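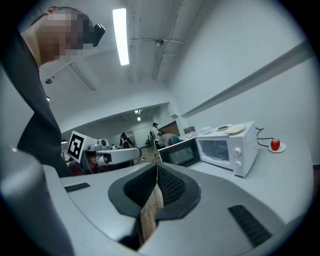 One participant in Nestlow objected to our use of the word "offcut" at all, saying that an offcut was something left on a joiner's floor and that what she kept under the stairs was wood. Several others made the same point in milder terms. We have kept the word in this section for convenience, but the objection matters, as it bears on how the pieces were sorted and on which of them were ever used.

Figure 3. Narrow piece of brown wood with a pointed end. The grain is visible and the surface slightly worn.

4.2 Keeping, sorting and throwing away

Of the 40 households that took part, 38 returned a completed diary. The two that did not had both moved house during the study and are left out of what follows. The diaries ran for 3 months and asked for an entry each time a piece of wood was put by, taken out, cut down, given away or got rid of. Between them they record 400 such pieces. Most were softwood, though participants were often unsure of the species and we did not press them on it.

The commonest source was work done on the home itself: skirting, shelving, a door trimmed to clear a new carpet. Broken furniture came next, and after it garden timber, mainly stakes and fence rails. Very little had been bought with the aim of keeping it. In Elar, where many of the houses have cellars, long pieces were kept at full length. In Seol, where most participants lived in flats, the same kind of piece was usually sawn to fit a cupboard or a box before it was stored, and this early cutting limited what could be done with it later. Two Seol diaries mention regret on this score, in both cases over a shelf that could no longer be made.

Shape had more effect on keeping than size did. Pieces with square ends and parallel sides were put by almost without thought. Tapered or pointed pieces, of the sort in Figure 3, drew longer entries and a wider spread of decisions. Some participants threw them out at once as being no good for building anything. Others set them apart as wedges, plant stakes or paint stirrers, and a few diaries show a separate jar or tin for them. Where such a container existed, the pieces in it were used more often than anything else in the store. They were easy to see and easy to reach, and the jobs they suited (a rattling sash, a table on an uneven floor) came up often.

Surface wear was mentioned less than we had expected. A worn face was taken as a fault only when the piece was meant to be seen. For hidden work it was ignored, and for handles and pegs it was sometimes preferred, on the grounds that old wood had done its moving already. We return to this belief in section 5. It is partly sound, in that timber kept indoors for a long time will tend to settle to the dryness of the room, but wear on the surface is a poor guide to how long that has been.

Reasons for getting rid of wood were fewer and more alike. Woodworm, or the fear of it, led to whole boxes being emptied. Lack of room was given in most of the remaining cases. Only in Nestlow was the council tip named as a reason in its own right: the site had shortened its opening hours, and participants there cleared their stores in one go when they could get to it. This produced a sharp peak in October that has no match in the Elar or Seol diaries, and it should not be read as a change in habit.

We had planned to set the diaries against sales records from Prallico, the builders' merchant used by most households in all three places, so as to see whether a well-stocked store at home led to fewer small purchases. The records were grouped by branch and could not be matched to our participants. The question is left open. The diaries themselves offer some hints -- a number of entries read simply "saved a trip" -- but a trip saved is easily noted, and a trip made because the right piece could not be found under a heap of others may well go unrecorded. In the follow-up calls, participants who did not sort their wood were the ones most likely to say that they had bought a length of something they later found at home.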